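作業ノート 8月
石けん仕上げ、濃い液と薄い液の比較(続き)

午前の分

前回の続き。Gidbergの石けんフレークで液を作り直すところから。先月の残りは容器の底で固まりかけていて、湯煎で戻してみたが粒が残ったので捨てた。作り置きは短期間だけにしたほうがいい。夏は表面に膜が張るのも早い。

材料を買い足した。フレーク、精製水、不織布パッド、マスキングテープ、刷毛の替えで合計3,613円。レシートは材料費の封筒に入れてある。刷毛は今回の試験では使わなかったので、次の仕事に回す。

試験片は19枚。材はアッシュ、ブナ、メープル、ナラの端材で、厚みはばらばら。ブナが一番多い。前回ブナだけ結果が安定しなかったので多めに切った。裏に鉛筆で材の頭文字と液の記号を書いた。油性ペンで書くと水で滲んで裏から染みてくる材があるので鉛筆にする。前回メープルで一枚だめにした。

液は2種類。濃いほうをA、薄いほうをBと呼ぶ。

A:冷めるとゼリー状になる濃さ。布ですくって塗り込む。
B:冷めても水のように流れる濃さ。布を浸して絞って拭く。

配合の重さは棚の内側に貼った表のとおり。表は今回変えていない。

作り方の手順(自分用に書き直し)

精製水を沸かす手前まで温める。ぐらぐら沸かすと泡が立って量りにくい。火を止めてからフレークを少しずつ入れる。一度に入れると塊の外側だけ溶けて、中が粉のまま残る。木べらでゆっくり混ぜる。泡立て器は使わない。前に使って、ほとんど泡の液ができた。

透明に近くなったら蓋をして置いておく。Aは冷めるにつれて白く濁って固まる。Bは少し濁る程度。Aが固まらないときはフレークの量り間違いを疑う。今回は一回で固まった。

水道水でも作って比べたことがあるが、うちの水だと灰色っぽい滓が浮く。淡い色の材に塗ると木口に滓がたまって汚れて見えた。精製水の値段はたいしたことがないので、もう水道水には戻さない。

下地

研磨は全部同じ番手で止めた。石けん仕上げは細かく磨きすぎると液が入らず、表面に載るだけになる。前回はブナだけ細かい番手までかけていたことが、ノートを読み返してわかった。安定しなかった原因の候補の一つ。今回は揃えたので、これで差が出なければ前回の件は研磨のせいということでいいと思う。

研磨のあと水引き。濡れ布で全面を拭いて毛羽を立たせ、乾かしてから軽く落とす。アッシュは導管の縁がかなり立つ。メープルはほとんど立たない。ナラは水引きの段階で一枚に青黒い点が出た。鉄粉が残っていたらしい。ベルトサンダーの隣で金物を削った日のあとは、台を拭いてから始めること。点の出た一枚は外さずにそのまま試験に入れた。石けんがアルカリなので点がどう変わるか見たかった。

結果を先に書くと、点は濃くなった。シュウ酸で抜けるかどうかは別の日にやる。抜いたあとにアルカリの石けんを載せると色がどうなるのか、そこも一緒に確認したい。中和と水洗いをきちんとしないと、何を見ているのかわからなくなる。 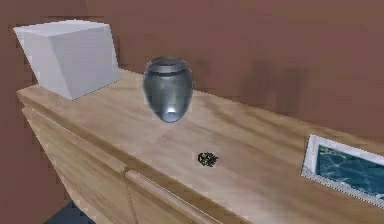
塗布の記録に入る。Aは布に取り、木目に沿って押し込むように塗る。しばらく置いて、浮いた分を乾いた布で拭き取る。置く時間は材で変えず、全部同じにした。拭き取りが甘いと乾いてから白い筋になる。特に縁の面取りのところ。指で触ってぬるつきがなくなるまで拭く。

Bは布を浸して固めに絞り、全体を拭く。こちらは筋が出にくいが、一回で入る量が少ない。回数を重ねる前提の液になる。塗る回数は最大6回とした。それより多くしても手間に見合う仕事にならないので、試験でもそこまで。

乾燥は窓際を避けて桟木の上。午前に塗った分は昼すぎには手で触れるくらいになったが、内側まで乾いているかは別の話で、重ねるのは翌朝にした。急いで重ねた組も作ってみた。そちらは表面の毛羽が寝ないまま石けんが固まって、紙やすりのような手触りになった。乾ききる前に軽くパッドを当てても直らない。完全に乾かしてから当てると直る。

パッドは白の不織布が一番よかった。緑は色が移る。スチールウールは論外で、ナラに使えば上の青黒い点と同じことになる。棚の手前にスチールウールを置いておくとつい手が伸びるので、奥に移した。

手触りの順に並べると、Aのメープルが一番すべすべしている。ろうを引いたのに近いが、べたつかない。Aのアッシュは導管の凹凸が残るので、なめらかというより乾いた感じ。Bはどの材も素地に近い。素地が好きな人にはBを勧めたいところだが、水に対しては弱いので用途による。

色の変化

石けん仕上げを選ぶ理由はほぼ色にある。オイルを塗ると淡い材はどれも黄色く濡れた色になる。石けんだと削ったままの色にかなり近いまま残る。

比較用にGanachのオイルを塗った板を隣に並べた。これは前の試験の残りで、今回の枚数には入れていない。オイルのほうは塗ってからしばらく経っているぶん、さらに飴色に寄っている。公平な比較ではないが、客に見せるにはこのくらい差がついているほうがわかりやすい。

ブナは石けんでも少し赤みが出る。もともと赤みのある材なので、白い木を期待して注文されると食い違う。見本は必ず同じ材で、同じ液で作って渡す。メープルの見本でブナの注文を受けたことがあって、納品のときに説明が長くなった。

アッシュは一番変化が少ない。Aで少し白っぽくなる。石けんが導管に残って白く見えるためで、拭き取りを丁寧にすれば減るが、まったくなくなりはしない。嫌う人もいるし、これがいいと言う人もいる。

見本板を見るときの背景も決めておきたい。今日は灰色の厚紙の上、白い紙の上、作業台の上で見え方がだいぶ違った。白い紙の上だと、どの板も黄色く見える。作業台の上だと台の古い油の色に引っ張られて、板のほうが白く見える。淡い材は周りの色の影響が大きい。暖かい色の壁の部屋に入る予定の家具なら、壁の色の紙を借りて後ろに立てて見てもらうのがいい。昼と夜の照明でも違うので、見本は持ち帰ってもらって、置く場所で見てもらう。

水と汚れの試験

塗り終わって数日置いてから始めた。石けんは乾いたあともしばらく落ち着かないので、すぐに試験しても意味のある結果にならない。

水滴:板の中央に落として置き、拭き取って輪が残るかを見る。Bで回数の少ない板はすぐ吸って輪が残る。回数を重ねた板は拭けばほとんどわからない。Aは少ない回数でも水をある程度はじいた。ただし長く置くと、Aでも毛羽が立つ。

コーヒー:Bの少ない回数のものは茶色い輪が残った。Aは薄い輪。どちらも石けん液を布に取って輪の外側から内側に拭くと薄くなる。輪のところだけこすると、そこだけ白く抜けて余計に目立つ。面全体を洗ってから、輪の部分を少し余分にやる。

赤ワイン:石けんのアルカリで青っぽい灰色に変わる。赤いまま残ると思っていたので驚いた。拭いても灰色の影が残る。ナラでは特にはっきり出た。食卓に石けん仕上げを希望されたら、これは先に見せておくこと。

油:サラダ油を落とした。石けんの板は油を吸って濃い染みになる。石けん液で何度か洗うと、だんだん薄くなる。一度では取れない。洗うたびに薄くなるのがこの仕上げの性質なので、手入れの紙にもそう書く。

カレー:やらなかった。前にやって板を一枚捨て、においも残った。結果はわかっているので省略。

輪染みの付き方は木口がいちばんひどい。木口は塗る回数を増やすか、先に液を吸わせておいてから全体に入る。今回は木口を先に塗った板と後に塗った板を分けなかった。次はここを分ける。

手入れの紙の書き直し

渡している手入れの紙が古いので、文面を作り直した。前のものはフレークの溶かし方から書いてあって長すぎる。読まれていない。以下が新しい案。

ふだんは乾いた布で拭いてください。
水をこぼしたときはすぐに拭き取ってください。
汚れが気になってきたら、付属の石けん液で全体を拭き、乾いた布で拭き上げてください。
汚れた部分だけを強くこすらないでください。
表面がざらついてきたら、よく乾いた状態で白いパッドを木目に沿って軽く当て、そのあと石けん液で拭いてください。
台所用の洗剤、アルコール、メラミンのスポンジは使わないでください。

使い始めの頻度をどう書くかで迷っている。最初のうちはこまめに洗ったほうが膜が早くできるが、具体的な間隔を書くとそのとおりにやらなければと負担に思う人がいる。書かないと誰もやらない。「最初の季節は少し多めに」くらいの書き方を考えているが、少し曖昧すぎるかもしれない。保留。

付属の石けん液はBを小さい瓶に入れて渡す。Aは瓶から出てこない。一度Aを渡して、固まって使えないと電話があった。瓶のラベルに、使う前に振ることと、早めに使い切ることを書く。

Rerkiaの件

Rerkiaの棚と物入れは、この仕上げで進めることになっている。材はアッシュで決まり。天板はA、側面と背面はB、内側は何も塗らない案で見積もりを出した。内側も塗ると、閉め切ったときに石けんのにおいがこもる。気にならない人もいるが、布類を入れるなら移る。

扉の框と鏡板は、組む前に鏡板だけ先に塗っておく。組んでから塗ると溝の際に液がたまって白くなる。それに冬に鏡板が縮むと塗っていない部分が出てくる。オイルのときほど色の差は出ないにしても、先に塗っておいて損はない。接着する面には絶対に付けないこと。石けんの付いた面はボンドが効かない。ほぞはテープで巻く。

引き出しの前板は取り付けたあとに塗りたいという意見があったが、前の仕事では外して平らに置いて塗ったほうがむらがなかった。立てて塗るとAは縁に寄る。今回も外して塗る。

手がよく触れる縁や引き手のところは回数を増やす。触っているうちに皮脂でそこだけ色が濃くなるのは避けられないが、回数を重ねてあると洗ったときに戻りやすい。試験片の角を一日手で持って歩いたものでも、Bの少ない回数の板は目に見えて濃くなっていた。

木取りの残りから見本を作ってから始める。本体の板と同じロットでないと白太の割合が違い、見本の意味がない。

置き場と道具のこと

Tuの棚を片づけて、石けん関係を一段にまとめた。フレークの袋は口を折って留めるだけだと湿気るので、蓋付きの缶に移した。缶の中に量り用の匙を入れてある。匙を濡れたまま戻さないこと。

オイルの布と石けんの布を分ける。色で分けていたのに、洗うと全部似たような色になった。石けん用は端に縫い目を入れた。オイル用の布は水を張った金属の缶へ。石けん用の布は普通に洗って干す。石けんの仕上げは布が燃える心配をしなくていいので、夕方の遅い時間でも作業を始められる。これはかなり助かる。

桟木に石けんが溜まって、板の裏に白い線が付いていた。裏でよかった。桟木の角を三角に削って当たりを細くした。使ったあとは拭く。

扇風機を当てて乾かした組は反りが出た。薄い板を片面だけ塗って風を当てれば当然そうなる。裏も軽く濡らしておくと収まった。本番の扉は両面を同じ日に塗る。風は直接当てない。
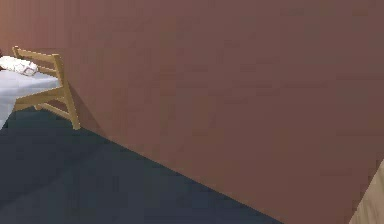 わかったこと

研磨を揃えたらブナも他の材と同じように入った。前回のばらつきは研磨の番手が原因としておく。

濃い液を少ない回数と、薄い液を多い回数では、水に対しては同じくらいになる。手触りは違う。濃いほうがなめらかで、薄いほうは素地に近い。手間は濃いほうが少ないが、拭き残しの失敗は濃いほうに集中した。

最初の一回をAで入れて、あとをBで重ねる組み合わせが思ったよりよかった。Aの白い残りがBで拭かれて薄くなる。端材の余りで試しただけなので記録としては弱い。次回はこれをちゃんとした組にする。

水平面には向くが、水の輪を気にする人の食卓には勧めにくい。飾り棚、物入れ、寝室の家具なら問題ないと思う。床に使う話もたまに聞かれるが、うちでは試していないので答えられない。

まだわからないこと

日焼け。淡い色がどのくらい保つのか、手元にあるのは短い期間のものだけ。半分をアルミ箔で覆った板を西側の窓に置いた。箔の端にテープを使うと糊が残るので、裏に折り込んである。動かさないように。

白く保つために顔料を少し入れる方法。フレークの白いタイプというのがあるらしいが、手に入っていない。胡粉や酸化チタンを自分で混ぜるとどうしても沈む。混ぜながら塗れば塗れるが、拭き取りで導管に溜まる量が場所によって変わる。面積の広い天板でやる自信はまだない。

オイルを塗った古い家具に、あとから石けんをかけられるかどうか。修理の問い合わせで二度ほど聞かれた。油が残っているところははじくはずだが、研ぎ直した面がどこまで受けつけるかは見てみないと言えない。Ganachの板の裏を削って試せる。表は見本として残す。

次回まで

木口を先に塗る組と後に塗る組を作る。
A一回のあとBを重ねる組を、材ごとに作る。
ナラの青黒い点をシュウ酸で抜く。作業前に換気扇の網を洗う。
手入れの紙の「使い始め」の一行を決める。
瓶のラベルを刷る。ラベル用紙は引き出しの下の段にまだある。
Rerkiaの見本用にアッシュの端を取っておく。捨て材の箱に入れないこと。
コーヒーの輪がついた板は洗わずに保管。洗う前と後を並べて見せたいので、同じ条件でもう一組つける。

夕方、Bをもう一度だけ重ねて終わり。湿度が高い。明日の朝、触って冷たく感じるようなら重ねずに一日置く。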